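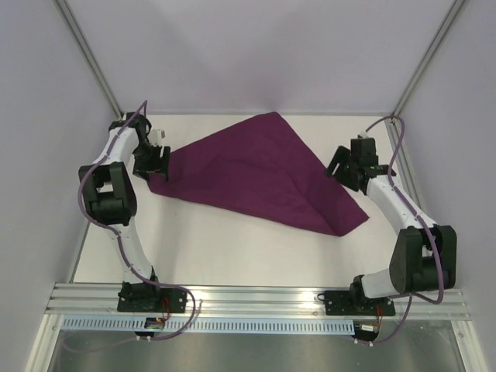 3.2 Coring and grain-size work

The lake at Anden lies in a shallow basin on the northern side of the Skotau ridge. It is fed by one stream, which crosses a fan of coarse gravel before it reaches the shore. The outlet at Fodby is blocked in part by an old landslide, and the lake has been deeper in the past than it is now. Earlier work on the basin dealt mostly with the raised shorelines and left the lake floor alone.

We took 14 cores along a line from the stream mouth to the outlet. Two of these were lost when the liner split during lifting, so the results below rest on 12 cores. The longest, core A7, reached 207 cm and ended in stiff grey clay with small stones. We take this clay to be the top of the glacial deposits, although none of the cores passed through it and its thickness is unknown. All coring was finished by April 30, 2018, before the spring melt had raised the stream.

The cores were split lengthways, cleaned with a flat blade and described on the same day. Colour was noted on the damp surface. We then cut samples at every centimetre in the upper part of each core and at every second centimetre lower down, giving 3309 single measurements once repeats are counted. Organic matter was removed with hydrogen peroxide before sizing. Samples with shell fragments were also treated with weak acid, and these are marked in the data table.

Three units can be followed through all the cores. The lowest, unit 1, is the grey clay. Unit 2 is a banded silt in which pale and dark layers alternate. The bands are thin near the outlet and thicken towards the stream, as would be expected if most of the silt came in with the stream water. Unit 3 is a brown mud, rich in plant remains, with a few sand layers. The sand layers are sharp at the base and grade upwards into mud. Navarro and Fodor both logged them, working separately, and their depths agree to within the sampling step except in core A2, where the mud had been disturbed.

We treat the sand layers as flood deposits. Slumping from the fan could leave a similar layer, but a slump should thin out quickly away from the slope, and four of the layers reach the far end of the line - well beyond the foot of the fan. The remaining layers are confined to the cores nearest the stream and their origin is left open. The model of Amegashie, which links layer thickness to peak flow, was not applied to them.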